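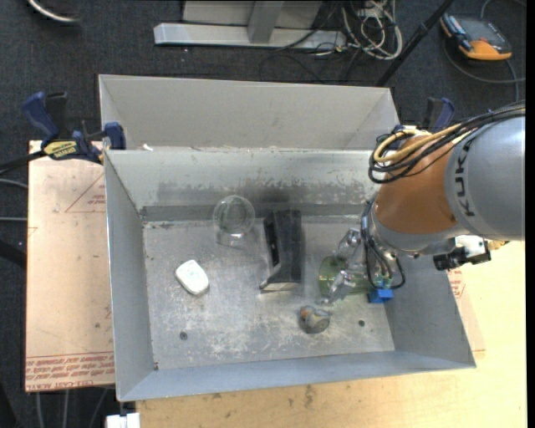 I look after the bin-picking cell we call Viketik, and I get asked the same things so often that I've finally written them down. It's a KUKA arm with a fingered gripper, two grey bins and a lot of cable, and most of what goes wrong with it is boring. The bins are held down with bar clamps, the blue and black ones, and if you remember one thing from this page please let it be: check those first!

What should I do before I start it up?

Walk round it. Push each bin with your hand (arm stopped, obviously) and see if it shifts. If it does, nip up the clamps until it doesn't. Then look at the cables and hoses near the wrist, and move the arm slowly through its reach with the speed turned down to 20 per cent. I do this every morning before 9 and it takes less time than the kettle.

A bin got knocked. Do I have to redo the calibration?

Probably, sorry. If you can see it has moved, even by a couple of millimetres, run the short check. The arm goes to the stored points on the bin and you compare. Up to 2 mm out, carry on and make a note. More than that, do the full routine, and don't be tempted to slide the bin back by eye. I've tried, and I was there until seven at night.

The bin floor is badly scratched. Should we replace it?

No, leave it. Scuffs and rubbed patches are what you get when fingers go down to the metal all day. What I do care about is a raised edge or a burr, so run a gloved hand over it now and then. If a new dent catches your glove, tell me.

Why do the cables have so much slack at the wrist?

They need it! The wrist turns a long way and a tight cable will pull at its plug until something gives. Lindiwe Mokoena and I once tidied everything up with cable ties, very pleased with ourselves, and had a dead signal by the afternoon. So leave the loops alone. If one is rubbing, move it over a bit and re-fix it loosely.

How often do the fingers need attention?

I wipe them down daily and check the joints for play once a week. The counter on the Povura controller gives you the pick total, and I reset it whenever I change the finger pins. The last set went in August and did 966 hours, which pleased me no end. The set before managed only 198, but those had been fitted dry, so please use the grease. It's the Sterkel tub on the second shelf.

It keeps missing the see-through things. Is it broken?

Not necessarily. Clear plastic and glass are hard for the sensor, and so is anything lying against a wall of the bin. Clean the sensor window with a dry lens cloth and try again with a plain, solid block. If it picks that up all right, the hardware's fine and you want Wilfredo Dagdag, who looks after the vision side.

Can I reach in to get something that's stuck?

Only with the arm stopped and the key in your pocket. Pausing the program from the screen doesn't count.

Where do I log a fault?

In the Cele folder, under the date, with the error number copied out in full. "Arm went funny" is no use to me, and yes, I have had that one twice.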